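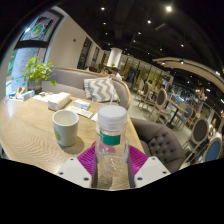

From: Lindsay Harawira
To: Listdale watershed list
Date: 2020-07-10
Subject: Re: [listdale] Sokosville foam results and the county comment form

Itziar Moya wrote:

> Does anyone have the lab numbers from the Sokosville fire training
> ground? I was told the April round was finished but I can't find it
> on the county page. Also, is the comment form still open? Two of my
> neighbors on Quintana Road are on private wells and want to write in.
>
> Itziar

Hi Itziar,

The April round is finished. Siu-fong Kong got the PDF from the county office and forwarded it to me. It isn't on the public page yet. Ask for it by file number, 1642, and they will email it to you.

The short version is that the drainage ditch behind the training ground came back at 100 parts per trillion for PFOS. The two monitoring wells closer to the road were much lower, and one was under the reporting limit. None of the samples came from Quintana Road, so the report doesn't tell your neighbors anything about their own water. They can ask for a free test, but they have to do it in writing and give the depth of the well if they know it.

The comment form is still open. What the county wants comments on is the plan to replace the old foam, not the cleanup -- that will be a separate notice. The plan covers some 1000 gallons of concentrate stored at the training ground and says it will be "removed by a licensed contractor." It doesn't name the contractor or say where the foam will go. Montserrat Carretero's draft letter asks for both, and asks that incineration be ruled out until the state has finished its review. I think that is the right thing to press on.

She also wants a line about rinsing the trucks. The tanks hold residue after they are drained, and if they are refilled with fluorine-free foam without a proper rinse, the new foam gets contaminated. The plan has one sentence on this and no test at the end.

Hüsnü, you had the rinse procedure from the airport job. Could you send it to Montserrat directly? The list strips attachments over a certain size.

If you want your name on the group letter, reply to her and not to the whole list.

Lindsay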